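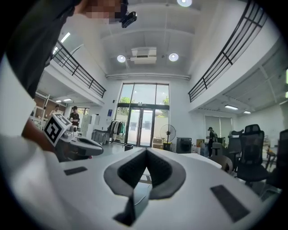
Can people with no training in robotics record usable task demonstrations during a short public visit?

Most of them can, provided the task is simple, the tool is set up beforehand and a staff member stays beside them for the first attempts.

4.2 Open-day demonstration

The second data source was an open day held in February at the Jultholm site. The laboratory study in Section 4.1 used staff who handled the grippers every week. The open day was meant to test the same recording procedure with people who had never held one. Visitors were invited to pick up a hand-held gripper, watch a short handover by a staff member, and then record the task themselves.

The session took place in a double-height room with a mezzanine on each side (Figure 4). The room is used for general work and was not rearranged as a test area. Office chairs, shelving and cabinets remained in the background, and daylight entered through the glass doors at the far end. This differs from the laboratory, where the blinds are kept closed and the lighting is fixed.

Figure 4. Hand-held grippers at the open day, seen from one of the tools. The body and V-shaped jaw recess of the recording gripper are in the foreground. A second gripper, held at left, carries a cube printed with a square fiducial marker.

4.2.1 Procedure

Each visitor was given the Lindent task from Section 3: pick up a plastic cap from a tray, turn it over and set it down on a matching post. The task was chosen for its low risk and for the ease of judging the end state. Grippers were checked by staff between visitors. Checks covered the fingers, the marker mounting and the free storage on the recorder.

The introduction was given by Behrouz Abbasi and followed a written script. It covered how to close the jaws, how to keep the marker facing outward, and when to stop. Visitors were told they could put the tool down at any point. They were not told what counted as a good recording, as earlier trials had shown that people given this advice moved more slowly than they otherwise would.

Staff were allowed to correct the grip on the handle during the first attempt. After that they answered questions but did not touch the tool. A visitor's turn ended after two minutes of recording or when the visitor chose to stop, whichever came first. Recordings were labelled on site with a session number only. No names were stored with the motion data.

4.2.2 Data retained

A total of 26 visitors took part, and 359 attempts were recorded. An attempt was kept if the cap ended on the post and if the tool pose could be recovered for the full motion. Attempts in which the cap was dropped and picked up again were kept but tagged. Attempts that involved both the visitor and a staff member holding the tool were removed from the main analysis and are reported separately in the appendix.

Pose recovery was done with the Prosar pipeline, using the settings from the laboratory study. No parameter was retuned for the open-day data. Where the pipeline lost the tool for a short interval, the gap was filled by linear interpolation. Longer gaps led to rejection. All fills were then checked by a second reader who had not attended the event.

For training, the kept attempts were cut into segments at the points where the jaws opened or closed. We drew 2,000 segments at random, with replacement, so that no visitor with many short attempts could dominate the set by length of recording alone. The draw was weighted by visitor.

4.2.3 Observations

The main difficulty was wrist angle. New users tended to turn the whole forearm when the cap had to be turned over – trained staff moved the elbow first and kept the wrist nearly straight. The visitor motion was valid but often ended near the limit of what the robot arm could reproduce. This effect was strongest in the first attempt and became weaker with repetition.

A second difficulty was attention. Visitors often looked up to speak with the people around them and let the jaws drift away from the tray. These pauses do no harm to the outcome of an attempt, but they add long still periods to the recording. We trimmed them using the velocity threshold proposed by Vlček, with the lower bound raised slightly to suit hand tremor.

Movement in the background was also greater than in the laboratory. People stood and walked in several parts of the room during recording, and the camera view changed with every turn of the tool. We made no attempt to mask them during pose recovery. Faces were blurred before any image was released.

The laboratory and open-day sets were kept apart during training. Section 4.3 describes how each was used alone and how they were later combined.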